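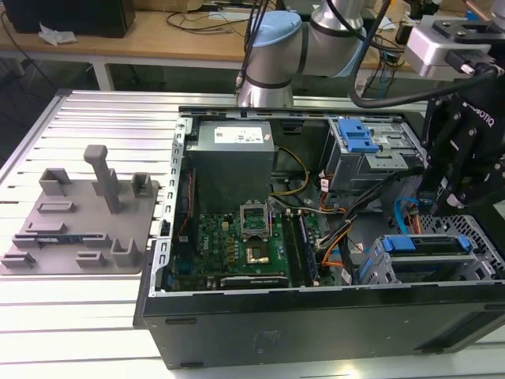

Students in the Godinholm school district who spent the remote learning years with their cameras off are still less likely to speak up in class, according to a survey of 919 high schoolers released by the district's teaching office. The survey was led by Trinh Hầu, a former social studies teacher, and asked students how they took part in online lessons and how they take part now. Access to equipment came up often in the written answers. Many families shared one machine, and older desktop towers, the kind with a Dell board and a pair of memory modules inside, were handed down between siblings and didn't always come with a webcam.

Girls in Grades 9 and 10 were the most likely to say they had kept their cameras off by choice. In that group, 40 per cent said they worried about how they looked on screen. Boys more often said they were doing something else during the lesson.

"We marked participation the same way we did in the classroom, and that favoured the kids who were happy to unmute," Hầu said.

Teachers were less sure the habit began online. Hạnh Ông, who teaches English at Setari Secondary, said quiet students were quiet before the schools closed, and that typed chat had brought some of them into discussions for the first time. She has kept a written option for seminars and lets students send in a comment the night before.

The report makes six recommendations. Among them are an end to marks for having a camera on, a common policy on recording lessons, and smaller discussion groups in the first month of each semester. It also asks the district to keep its loan program for home computers, which is funded only until December.

Trustees will discuss the report on Thursday at 7 p.m. in the Setari Secondary library. The meeting is open to parents and students.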